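About Tanui Language School

Welcome, and thank you for your interest in our school. Many people ask us the same questions before they sign up, so we have put the most important things about us on one page. If something is missing, please write to the office and we will answer you in English, German or Swahili.

Who we are

Tanui is a small private school for adults who want to learn a new language for work or for daily life. The school was started by Jeptoo Kirui, who is still the director and still teaches the Monday evening beginners. She came to this city as a student and had to learn the language of the country in nine months. From this time she kept a notebook with all the things that her own teachers did well, and also the things that made her want to stay at home. The first plan for the school was written in the back of that notebook.

In the beginning we had one room above the Prumov bakery and only one course. The room was warm in winter because of the ovens, and the students were always hungry. After two years we moved to our present building on the corner of the market street, where we have the whole second floor and a small kitchen. The bakery still sends us bread for the end of each term.

Today we have 121 students in the evening and daytime groups. A group has never more than twelve people. In our experience, with a bigger group the quiet students stop to speak, and then they also stop to come.

What we teach

We offer general courses in English and German from beginner to upper intermediate level. A course takes ten weeks and has two lessons each week. Every lesson is 80 minutes long, with no break in the middle. We tried it with a break for one term, but the second half always started late and the coffee machine was not fast enough.

Besides the general courses we have a writing workshop for people who must write letters and reports at work. It is taught from the students' own texts, so please bring something that you really wrote, also if you are not proud of it. The teacher removes the names of persons and companies before the group reads it.

For the oral exams we have a short course in June, just before the summer pause. The places for this course are given first to students who are already with us.

How we teach

We speak the new language from the first evening. This is hard for some students and we know it. For this reason the first three lessons are very slow and have a lot of repeating. The grammar comes after, when the students have already heard the form many times and begin to ask why it is like this.

We use a printed course book, but not every page. The teachers make their own sheets with texts about shopping, renting a flat, going to the doctor and talking with colleagues. You will get homework after each lesson. It takes about half an hour, and the teacher corrects it by hand.

Courses at your company

Since some years we also go to companies in the region. Our first customer was Cellon, where we gave German lessons to the night shift at six in the morning, when their work was finished. Later came Jultano, with an English course for the people in the workshop and the office together. 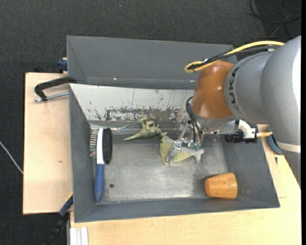 For a company course, one of our teachers first visits for half a day and listens to how people speak with each other at work. We write down the words and sentences that come back often, and we build the lessons around them. A person who has to explain a delay on the telephone needs other sentences than a person who writes the safety rules. We ask the company for a quiet room with a door, a board to write on, and the promise that the lesson is counted as working time. The level test is done on paper and the results are given only to the student.

Prices and registration

The price list is renewed once a year, and the present one is valid from 4 February 2025. You can pay in two parts without extra cost. New students come for a short talk before they register, so that we can find the right group. If you see in the first week that the level is wrong, you can change the group without any fee.

The office is on the second floor, the bell is the one with the green label. We are there from Monday to Thursday in the afternoon. On Friday the office is closed, but the answering machine is on.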